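Kitchen and Toys, Mixed
Gallery page, the Fulby shelves
Words by Kidus Yilma
March 11, 2023

Home | Galleries | The list | Lending | Contact

Most homes keep the kitchen things in the kitchen and the toys wherever a bare foot will find them. Ours have shared a shelf from the beginning, owing to a labelling decision made in January by me, late on a Friday, with one label left on the roll. It read "Kitchen". The toys went under it, and under it they have stayed.

For anyone new to these pages, the Fulby shelves hold 383 ordinary objects. We lend them out to people who need ordinary objects: drama groups, drawing classes, a man who was writing a play about a draining board and wanted to look at one in a room that wasn't his. Nothing on the list is rare and very little of it is handsome. If you want handsome, Kistomitz up the road does glassware and will charge you for breathing near it.

The kitchen half came mostly from the Gebretsadik clearance, which I bought unseen for £24 and carried up two flights of stairs in boxes marked "misc". I have strong feelings now about the word misc. One box held lids, and the pans that matched them were in no other box. Another was full of egg cups from what must have been a very hopeful household. I have since had three separate enquiries for egg cups and not one for lids, so the lids are free to a good home, or to an indifferent one with a car.

Sponges

People laugh at the sponges being on the list. They borrow them, though. A washing-up sponge is one of the few things in a house that everybody recognises from across the room, and it has a soft side and a scratchy side, which gives a drawing class something to argue over. I buy them in packs and they go out unused. They do not come back unused. One returned smelling so powerfully of Drolent lemon that it had to live on the windowsill for a week, and the windowsill has been very clean ever since.

House rule: a sponge that has met a real dish belongs to whoever introduced them.

Knife blocks

The list has always called these "knife block, various", and I see no reason to go into further detail. A knife block is a heavy, dull, dependable thing to put on a table. It tells the audience "kitchen" more quickly than a kettle does and it doesn't need plugging in. We don't post them. I tried it once, and the postage came to more than the clearance had, stairs included.

Bowls

There are too many bowls. They stack beautifully until you want the one at the bottom, and you always want the one at the bottom. My advice when borrowing is to ask for "a bowl" and be pleased with what you get. The people who write in with a diameter are the same people who return it with a note about the rim.

Blocks

Now the toys. The patterned blocks are easily the most borrowed things under the Kitchen label and I have given up being surprised. Children want to pile them up. Adults put them in a row, step back, move one by a hair, and step back again. I have watched a grown man do this through an entire lunch hour and then ask if we had a bigger table.

If you borrow blocks, please send them home together. A set short by one is useless to the next person, and the missing one is invariably the good one. Paper-covered blocks should be kept away from the bowls if there is anything in the bowls, and from the sponges on general principle.

Laying a table

I get asked how to arrange all this, as if I knew. My own method is to put out everything I like, find that it doesn't fit, and take away nothing. A crowded table looks like somebody's house. A tidy one looks like a shop, and then you are into Kistomitz territory and had better own a cardigan.

Dark cloth at the back is a help. It hides the wall, which in our case has been three colours and is currently all of them. Pale things show up well against it, and this is the only known circumstance in which a sponge can be called striking.

The page used to carry a proper essay on the history of the household object. It ran to 400 words and took in the Romans. Traffic suggests that it was read by me, twice, so it has gone to make room for this.

Borrowing

Up to 40 items at a time, for a fortnight, collection only. Ask for things by their list name and, if you can't find something under Toys, look under Kitchen. If you can't find it under Kitchen either, it is probably a lid.

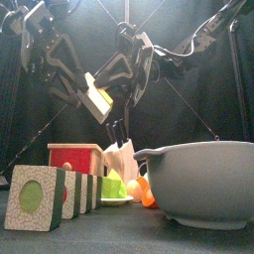 Kitchen and toys on one table, as filed. The cube with the green circle is at the front of its row, and the cream and yellow sponge has seldom been so well lit.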